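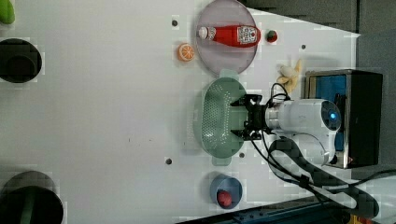
Catarina Calado
Course handout, unit 4: Draining, rinsing and straining
Wukard Evening Kitchen Course
August 27, 2025

This handout goes with the fourth practical. Read it before you come, as we will not go over the first two sections in class. The questions that came up most often in the March group have been worked into the text.

Three words that get mixed up

Draining means getting rid of a liquid you don't want, such as the water from boiled potatoes. Rinsing means running clean water over the food to take something away: grit, salt, loose starch. Straining means parting a liquid from the solids when the liquid is what you are keeping, as with stock. Recipes are careless about this. If a recipe says "strain the pasta", it means drain it. If it says "drain the stock", put a bowl underneath first.

Colander or sieve

A colander is stiff, stands up by itself and has fairly large holes. A sieve is made of mesh and usually has to be held or rested over a bowl. Use the colander for pasta, potatoes, boiled greens, tinned beans and washed salad. Use the sieve for rice, lentils, quinoa, flour and anything with small seeds. Rice will go through the holes of many colanders, and what doesn't go through will block them.

When you choose a colander, look at the handles before anything else. Long loops are easier to hold with oven gloves on. The pale green oval one at the top of the handout has flat tabs at its two ends, and tabs like those need a firm pinch, so put it in the sink before you pour and don't try to hold it over the pan. An oval shape suits a narrow sink and long vegetables such as leeks and asparagus.

Draining a heavy pan

Clear the sink. Stand the colander in it and check that it doesn't rock. Turn off the heat, carry the pan with both hands and pour away from yourself, slowly at first. Let the steam rise before you lean over. Never pour with someone reaching past you for the tap.

For pasta, take out a cupful of the cooking water before you drain. It is cloudy with starch and will loosen a sauce better than plain water. Don't rinse pasta unless it is for a cold salad.

Potatoes for mashing should go back into the hot, empty pan after draining, lid off, for 2 minutes. Shake once or twice. Wet potatoes make a gluey mash.

Washing fruit and vegetables

Fruit with a thick skin is often left unwashed on the grounds that the skin is not eaten. The knife or your fingers still carry whatever is on the outside to the inside. Rinse an orange before you slice it, particularly if it will be served as it is in the second picture, with the rind left on. A strawberry should be washed with its green top still in place, then dried and hulled, or it takes in water and goes soft. A banana to be peeled by hand needs only a quick wipe.

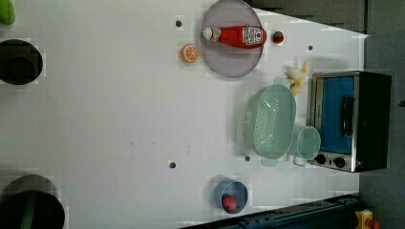 Measuring and draining often happen in the same few minutes, and this is where mistakes creep in. Tinned beans and sweetcorn should be measured after draining unless the recipe says otherwise. Spinach is measured raw. Keep the measuring cup beside the colander, as the mint-green one is here, but empty the cup and dry it before it goes near flour or sugar. A wet cup holds back a layer of flour, and the next cupful will be short.

For the practical

Work in pairs. Each pair will cook and drain one pan of potatoes, rinse one tin of chickpeas and strain one jug of stock. Benedita Correia will be at the sinks and will check your pouring before you do it with hot water. Bring an apron, a clean tea towel and closed shoes.

Reading: Magalhães course book, page 159, and the notes on stock from unit 2.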